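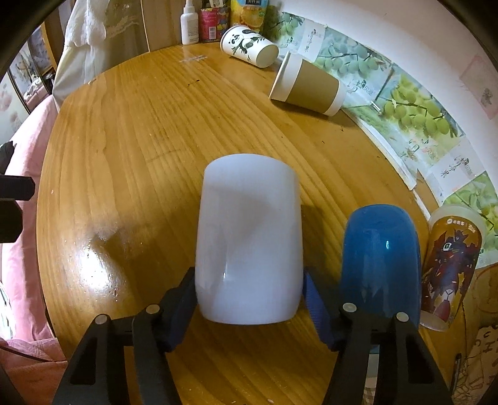

Evcombe Tabletop Cups is a collection of 425 short recordings of everyday drinking cups being handled and set in order on household and office tables. Cups were drawn from ordinary kitchen cupboards and takeaway counters, and no attempt was made to match them by size, colour or material. A session may therefore place a plain white cup without a handle beside a translucent blue one, both upside down on a glossy wooden table, with a tall printed plastic cup and paper cups lying on their sides nearby.

Contents
The release is divided into 15 sessions, stored in folders named for the table used. Each folder holds the recordings, a plain text list of the cups and a short note on lighting.

Cup labels
Labels record material (paper, plastic, other), colour and resting position – upright, upside down or on its side. Printed designs are marked "printed" and are not transcribed. Sleeves are labelled as part of the cup.

Known limitations
Glossy surfaces produce highlights that may be mistaken for rims. Translucent cups are under-represented, and 6 sessions contain none. Glassware was excluded.

Versions
Version 2 replaces the Erkach folder and corrects colour labels in Pacheco. Users of the earlier version should download both folders again.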